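Fitting the sleeve and the wrist camera on the Rurkix hand kit

I have used the Rurkix kit from Drotska for one month now, and several readers wrote to ask how to mount the sleeve and the camera. The manual covers this on a single page, so I write my own steps here.

You need the hand, the sleeve, the camera bracket, a 2 mm hex key and 56 cm of hook-and-loop strap. The strap is not in the box.

1. Switch off the arm and pull out the power plug. Let the arm hang with the fingers down.

2. Roll the sleeve over your own hand first, like a sock, then pull it up over the robot hand from the fingertips. Stop when the metal parts of the fingers are free. If the fabric covers a joint, the finger will pull on it at each closing.

3. Close the strap at the top of the sleeve. One finger of yours should still pass under it.
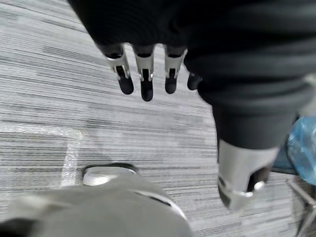
4. Put the bracket on the wrist and turn the screws by hand until they hold. Use the hex key only for the last quarter turn. My colleague Odette Hamel broke one bracket by starting with the key – a new one cost her 200 crowns with delivery.

5. Connect the camera and open Zeteo, the program that comes with the kit. Under "Views", choose "Wrist". The picture is soft for objects very near to the lens, and I did not find a setting which changes this.

6. Run the slow test from the menu. Every finger closes and opens one time. If you hear the fabric rub, go back to step 2.

The whole kit cost me 1,908 euros, without the arm. For this price I would expect the strap to be included, but the sleeve is well sewn and the support by email answered me the same Thursday.

Next time I will write about the Huet adapter.

Raphaël Guillot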